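Lab round-up, Skoswood site
08/01/2021

Flowers again from the Dirine lot. Short one this time, deadlines.

For anyone who missed the March issue: Dirine is our project on getting two arms to share a fiddly job without a hand-written script for who goes first. Flower arranging is the test task. Stems are thin, petals catch on everything, glass is hard for cameras, and there's no single right answer for where a flower ends up. Artificial flowers, they last longer and nobody minds about the carpet.

The method, quickly. A person drives both arms through the task, we record the joint positions and the camera views, then train a policy to copy. Standard stuff. What's different is that the policy doesn't put out one move at a time, it puts out a short run of moves for both arms together, and then a second small network (called Engelhardt in the code, don't ask, it stuck) decides how much of that run to trust before looking again. Long run when the arms are in open space. Very short run when a gripper is near a stem or near the other gripper.
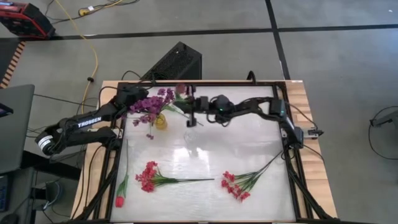 The old version used a fixed run length and we tuned it by hand for weeks. Too long and the arm sails past the stem. Too short and it dithers, sort of hovers and twitches, and the two arms start fighting over who has right of way. With the length chosen on the fly most of the dithering went. Not all.

Numbers then. 50 demonstrations for training, all with the same two vases, flowers put down differently each time. 34 test runs on the new policy, same count on the old one, same starting layouts for both. A run only scores if every flower is standing in glass at the end and neither vase has gone over. The old policy had 11 failures from arms getting in each others way. The new one had 2. Both of those were near the end of the run, when there's already a big bunch in the vase and the grippers have to come in from above with hardly any room.

Failures that weren't to do with arm clashes didn't improve much, be warned. Grasp slips are grasp slips. A tulip lying flat with its leaf underneath is still a pig of a thing to pick up, the leaf takes the grip instead of the stem and then it rolls. Same with the branching ones, where you pinch one stalk and the whole spray swings round. More demonstrations would probably help there, or softer finger pads. We have ordered pads.

Clear glass also still a nuisance. On a shiny white top the vase more or less vanishes from overhead, and the reflection looks as convincing as the real rim. We tried training with the top view only and it was bad enough that we stopped early. Side view only was better on the vase but poor at judging how far along a stem the gripper was. Keep both. The yellow vase is much easier going, so if you are setting up something similar at your end, start with coloured glass and save yourself a bit of misery.

One thing we did get wrong: first batch of demos was all done by the same operator, left arm always leading. Policy learned left arm always leads. Obvious afterwards. Re-recorded the lot with the lead swapped about and that's the set the numbers above come from. Old batch is still on the server marked DO NOT USE, please dont use it.

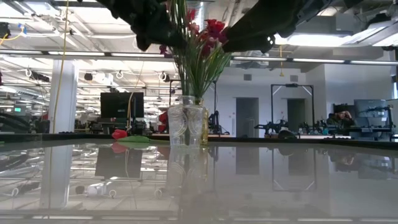
Does the method need the flowers to start in the same places every time?
The layout can change from run to run, as long as every flower begins flat on the table and within reach of at least one arm. We moved them between demonstrations on purpose so the policy wouldn't just memorise positions. Flowers that start on top of each other are a different matter and we haven't tested that properly.

Next up: cutlery sorting with the same code, mainly to see if Engelhardt carries over without retraining. Cistirness has the rig booked for the first half of the month so we go after them. If you want the training config it's in the Dirine folder, read the notes file first, the default camera order is wrong and we havent fixed it yet.

Write-up to follow when there's time. Comments on the draft figures welcome, especialy the timing plot, which is still a mess.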